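Clear the Table: The Case for Bare Work Surfaces in Shared Facilities

The furnishing of shared workrooms receives little attention in public budgets, and the condition of those rooms once they are in use receives less. Libraries, adult education centers and community workshops commonly spend months selecting tables and a few minutes deciding how the tables should be left at the end of a session. The result is familiar to anyone who has booked such a room. The visitor arrives to find tape, pens, somebody's folder and a tray of parts that may or may not belong to the building, and the first part of the booking is spent moving them.

The position taken in this essay is that the tops of shared tables should be kept entirely bare between bookings, and that this should be a written condition of use. The present custom in most facilities, under which commonly needed supplies remain on the table for the convenience of the next group, is well meant. It should nevertheless be abandoned.

The Willmont Learning Center adopted such a condition in October, after a review of its six ground-floor workrooms. Over the period of the review the center recorded 187 bookings. In 30 of them, the group using the room reported that it could not begin on time owing to material left on the tables. These are modest numbers, and they come from a single building. They do, however, describe a cost that does not appear in any account, and one that is borne entirely by people who did nothing to cause it.

Objections to the policy deserve a fair hearing. Despina Kourkoulas, who teaches bookbinding at the center, argued during the review that a bare table is unfriendly to beginners. A person who sees scissors and a ruler set out, she wrote, understands at once what sort of activity is welcome. There is some force in this. Yet the same supplies that welcome a bookbinder are an obstacle to the group that comes to repair radios or to sort seed packets, and a shared room cannot be arranged permanently in favor of one activity. Supplies may be set out at the start of a class by the person teaching it, and returned to the cabinet at the close.
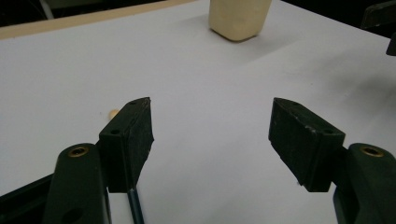 Color and finish are the second matter on which facilities tend to decide too quickly. Catalogs favor dark or heavily grained tops, on the ground that they conceal wear, and purchasing officers have generally accepted the argument. Concealment is a poor quality in a work surface. On a smooth, matte white top a dropped screw or a pencil mark can be found by the next person to look, and even soft gray shadows are easy to make out against it. A surface of this kind does impose a duty of cleaning. The duty existed already under the darker finish, where it was merely easier to neglect.

Lighting should be considered together with the tabletop. A glossy surface returns the glare of ceiling fixtures and is tiring over a long session; a matte one is more comfortable for close work. Iraklis Pappas, in his written comments to the review, recommended that sample panels be examined in the room itself, at the hours when it is most used. The recommendation is sound and costs almost nothing to follow.

There remains the question of storage. A rule that tables be cleared is unfair unless there is somewhere for their contents to go. Willmont set aside about 100 dollars per room for labeled bins and a wall shelf, and placed them within reach of the door – a location that groups pass on their way out. Facilities that cannot fund storage in the current year should delay the rule until they can.

Some will regard the subject as too small for a formal policy. Small matters of this kind are precisely those that shared rooms handle badly by custom, since each group sees only its own session. A single sentence in the booking agreement would be sufficient: all tabletops are to be left clear and wiped, and items found on them will be moved to the storage shelf.

Zamfira Filip
Mar 4, 2018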